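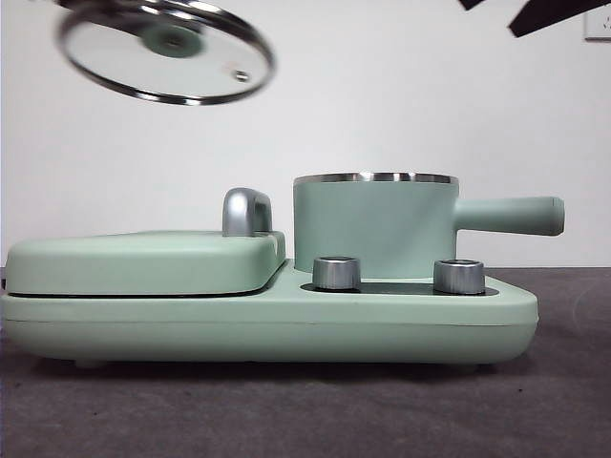 ## 3.2 Lid Placement on Combined Breakfast Appliances

Combined breakfast appliances place two or more cooking functions on one base. The unit considered in this section, the Rirkar Plenus, pairs a griddle compartment with a small pot. The two functions share a base and a footprint but differ in the way they are opened. The griddle cover stays with the appliance in normal use. The pot lid is a separate part, and the user must find a place for it each time the pot is filled, stirred, checked, or emptied. Section 3.1 dealt with the footprint of the closed appliance. The present section deals with the additional surface that is taken up once the pot is open.

### 3.2.1 Geometry of the Two Covers

The relevant parts are visible in Figure 2, where the pot lid is in the air above the appliance and the griddle compartment is closed. The griddle cover is wide, flat, and rounded at the corners, with a chrome handle at its right end. The handle therefore lies toward the middle of the appliance, on the side nearest the pot. The pot lid is round, with a clear glass panel, a polished steel rim, and a central knob in the same pale green as the body. A small metal steam vent is set into the glass close to the rim.

**Figure 2.** Combined breakfast appliance on a gray tabletop, with the griddle cover closed (left), the pot uncovered (right), and the glass lid raised and tilted.

Three properties of the glass lid affect where it can be put down. The first is the knob. If the lid is inverted, it rests on the knob and is free to rock. If it is placed upright, the rim makes contact with the surface and leaves a ring of water wherever condensate has collected under the steel band. The second is the position of the vent. A vent near the rim does not interfere with either resting position, but it gives condensate a second path off the glass when the lid is tilted toward the vent side. The third is diameter. The lid is too large to be held comfortably in one hand for the length of a stirring task, and most users put it down.

The griddle cover raises fewer questions of storage but adds one of clearance. Its handle stands above the surface of the cover and is the highest point on that half of the appliance. A lid moved sideways from the pot toward the griddle has to pass over it. In the closed state the cover also presents the only broad, level surface on the appliance, and it attracts use as a shelf for that reason.

### 3.2.2 Procedure

Open-state area was measured in the Perkavska test kitchen on a flat gray table. The pot was filled with 300 mL of water and heated under its lid to a steady boil, after which the lid was removed and set down. The outline of the lid and of any water shed from it was traced on absorbent paper laid flush with the base. The trial was repeated for each of four resting positions:

- upright on the table, rim down;
- inverted on the table, knob down;
- upright on the closed griddle cover;
- leaned against the end of the base.

The sequence was run 40 times in total, divided equally among the positions. The table was dried between trials, and the lid was returned to the pot and reheated before each one. The griddle was switched off and at room temperature throughout, so the results for the third position apply only to a cold griddle.

The area reported is the smallest rectangle enclosing the lid and its drip marks, less any part lying over the base. This is the measure used for kettles and rice cookers in the Papadakis small-kitchen survey and was kept so that the values could be compared directly.

### 3.2.3 Results

The upright position on the table gave the largest median open-state area, at 515 square centimeters. The lid itself made up most of this figure. The remainder came from drops that fell during the transfer, which lay in a line between the pot and the resting place and so extended the enclosing rectangle along one side. The effect was most pronounced when the lid was kept level until it had cleared the base and was then tilted.

Inverting the lid reduced the drip marks but did not reduce the enclosing rectangle to the same degree. Condensate remained on the glass, which in this position faces up and forms a shallow dish. The lid came to rest at an angle determined by the knob, with one part of the rim touching the table. On several trials the lid turned slowly about the point of contact before settling, and its final outline was displaced from the position in which it had been released.

Placement on the griddle cover added no table area in trials where all of the water stayed on the cover. The chrome handle prevented the lid from lying flat unless it was moved well to the left, and in that position part of the rim overhung the base. Water collected along the front edge of the cover and in some trials reached the gap between cover and base. We do not recommend the position, and the manufacturer's leaflet for the Plenus does not mention it.

The leaning position was the least repeatable. The end of the base curves inward, which leaves little for the rim to bear against, and the lid slid on the smooth tabletop in more than half of the trials. Area values for this position are given in the supplementary table but are excluded from the comparison below.

### 3.2.4 Discussion

The closed footprint of a combined appliance is often quoted as its main advantage over separate units. The measurements above suggest that it understates the surface needed during cooking. A user who clears a space just large enough for the base will have no dry place for the lid at the moment it is removed, and will tend to choose the griddle cover.

A tilt made directly above the pot, held until dripping stops, removed most of the transfer drops in informal repeats of the upright position. The motion needs vertical clearance. Under a low shelf or wall cabinet the lid can be tilted only after it has been drawn forward, at which point the water falls on the table in front of the appliance. Clearance above the pot should accordingly be reported together with footprint, and it is included for all units in Section 3.3.

Two changes to the appliance would be of practical interest. A knob with a flat top of greater width would steady the inverted lid without altering its use on the pot. A shallow slot at the pot end of the base, sized to the steel rim, would hold the lid on edge and direct condensate to a single point. The second change lengthens the base, and the gain would need to be weighed against the closed footprint reported in Section 3.1. Neither was tested.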